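3. Materials and Handling Conditions

3.1 Processors and trays

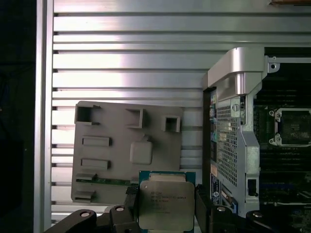 Figure 2. A server processor with its metal heat spreader, held upright in front of a gray molded tray with open square pockets.

3.2 Source of the parts

The processors examined in this study came from the decommissioning of server rooms at two sites, Jatbridge and Brirkance. Both sites retired their equipment during the same budget period, and both released the processors on the condition that they be returned in a state fit for resale. That condition shaped most of the choices described in this section. Parts that could not be resold after handling would have been charged to the project, and the handling rules were therefore stricter than those normally used in a teaching workshop.

In total, 273 processors were received. Of these, 115 came from Jatbridge and the remainder from Brirkance. The Jatbridge parts arrived in molded trays. The Brirkance parts arrived in antistatic bags packed inside cartons and were moved to trays on receipt. The last delivery was entered in the intake log on 7/2/25, and no parts were added to the study after that date.

Each processor was given a record number at intake. The number was written on a card kept with the part and was never applied to the part itself. Adhesive labels had been used in an earlier pilot, where they left residue on the heat spreader that had to be removed with solvent. The same pilot showed that loose cards were easily separated from their parts during busy periods. In the present study a card could be moved only by the person moving the part, and both movements were entered on one line of the log.

3.3 Surfaces and permitted contact

A server processor presents two broad surfaces to the handler. The upper surface is a metal heat spreader, which carries the maker's markings. The lower surface carries the electrical contacts. Between the two lies the substrate, the thin circuit material that extends past the spreader and forms the outer edge of the part. The package shown in Figure 2 has a spreader with rounded corners, with a narrow band of the substrate visible above its top edge.

Contact was permitted on the side edges only. Touching the underside was treated as a handling fault, whether or not any mark could be seen afterward. Touching the top of the spreader was recorded as a minor fault. Fingerprints on the spreader can be wiped away, but wiping adds a step to the process and brings a cloth close to the contacts. It was considered better to count these events than to correct them without a record.

The etched markings on the spreader are small and low in contrast. They were read under a bench magnifier at intake, with the part lying flat and a lamp placed to one side. Reading the markings while the part was being moved was not permitted. In the pilot, staff who tried to read and carry at the same time tended to tilt the part toward the light and shift their hold. Where a marking could not be read with confidence, the field in the record was left blank and the part was set aside for a second reading.

3.4 Trays

Trays served both as storage and as the working surface from which parts were taken. Several patterns were in use, and they differed in the size and spacing of their pockets. The tray in Figure 2 has square pockets of more than one size along its upper edge, together with raised pads and a rounded square bump. Features of this kind affect how a tray may be stacked and where a hand may rest while a part is being lifted.

For the purposes of the study, a pocket was considered suitable if the part could be set down without force and could not slide when the tray was carried level. Pockets that were too large allowed the part to turn, and pockets that were too small held it above the tray floor, where it could be struck by the tray stacked on top. Staff were asked to test each pattern with a scrap processor before using it for study parts. The results were kept in a chart at the bench, under the pattern names Vieira and Lura, which are local names for the two most common patterns and do not refer to a manufacturer.

Trays were cleaned before first use with a dry brush. They were not washed between sessions. A tray found to have a cracked wall or a bent edge was withdrawn, and its parts were moved one at a time to a sound tray of the same pattern.

3.5 Order of work

Work was carried out at a grounded bench, and all staff wore a wrist strap connected to the same ground point. One tray was opened at a time. Parts were lifted by the side edges, inspected, and returned to the pocket from which they had been taken. A part was placed in a different pocket only when the first was found unsuitable, and the change was entered in the log before the next part was lifted.

Inspection covered the corners of the substrate, the face of the spreader, and the contacts, in that order. Chips and scratches present at intake were marked on an outline drawing so that they would not later be counted as handling damage. The same drawing was used at the final inspection, and any new mark was added in a second color. Two readers compared the completed drawings independently. Where they disagreed, the part was examined again under the magnifier, and the later reading was used in the analysis reported in Section 4.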